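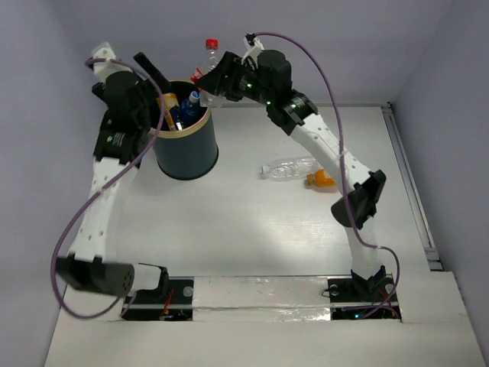 Two small arms at the tabletop, both of them reaching toward a bin.

The Pennant on the Porch

My grandmother kept a felt pennant tacked above her kitchen radio for as long as I knew her, and by the time it came to me the gold letters had faded to the color of weak tea. I never once thought of it as merchandise. It was just part of the wall, like the calendar from the feed store, and I was well into my thirties before it crossed my mind that somebody, somewhere, had cut that felt and sewn on that little strip of edging by hand.

That pennant is the reason I spent a good part of this spring reading up on, buying and generally fussing over team pennants. They are having a nice little comeback. You see them in coffee shops and college dorms, and at the tailgate lots they hang from the awnings right alongside the big printed banners.

The old-style ones are still made from wool felt, or a wool blend, and you can tell the minute you pick one up. Wool has some weight to it and hangs in a soft curve. The cheaper craft felt is stiff when it's new and goes limp after a summer in the sun (ask me about the one I left in the back window of the car).

Stougaard, a small shop that sells mostly by mail, makes what I think is the prettiest one I bought. The letters are cut separately and stitched down, and the whole thing runs 33 inches from the header to the tip. It cost me 50 dollars, and I winced a bit, but it has hung in my hallway since and I smile at it every time I go hunting for my keys. They make each design in a run of 332 and then move along to another, so if you see your school's colors, don't dawdle.

Trovero goes the other direction. Their pennants are screen printed, with a catalog of more than 2,000 designs, and they'll do your kid's swim team or your bowling league without any fuss. The ink sits nicely on the felt and the edges are clean. I ordered one for a family reunion and it got passed around so much that it came home with barbecue sauce on it - a little cold water and some patience took care of most of that.

Then there's Dendico, whose nylon pennants are meant for outdoors. I hung one on the porch rail in May last year and left it up through a very wet fall. The colors held, though the ties frayed and I replaced them with a bootlace. For hanging things indoors I like the flat brass clips from Cunus, which don't leave holes in the felt the way tacks do.

Grandma's pennant has its tack holes, of course, four of them along the header, and I put it back up with the same tacks.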